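Wanted: one part-time helper for my letter-writing project!

Hi, I'm Kerstin Kröger, and I run Trurden, a tiny pen pal service for grown-ups (yes, real paper, real stamps, the whole thing). We've got 800 members now and I'm getting buried in envelopes, so I need somebody for 5 hours a week starting in March.

You'd be opening the mail, matching new people up with each other, and sending out welcome notes. The matching is my favorite part and I'm a little sad to share it. Last month I paired two retired bus drivers who both keep bees, and I was happy for days! You'd also type up our newsletter, Drotska, which goes out to 300 of the members who asked for it on paper.

Pay is $300 a month, plus $50 for stationery you get to pick yourself. Mornings work best for me, but I can bend on that. You need neat handwriting, a decent memory for names, and you can't be the type who reads other people's letters out loud at dinner. No degree, no résumé. I don't care if you've never worked in an office.

To apply, write me a letter. One page is plenty, by hand please, and tell me about a place you used to live. Drop it in the slot at the Blomqvist building, second floor, marked "Trurden helper."

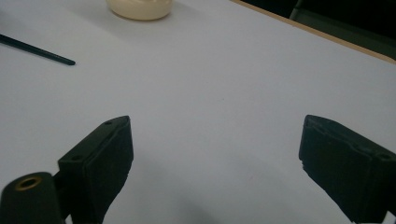 I write back to everybody who applies, so put your return address on the envelope and give me a couple of weeks!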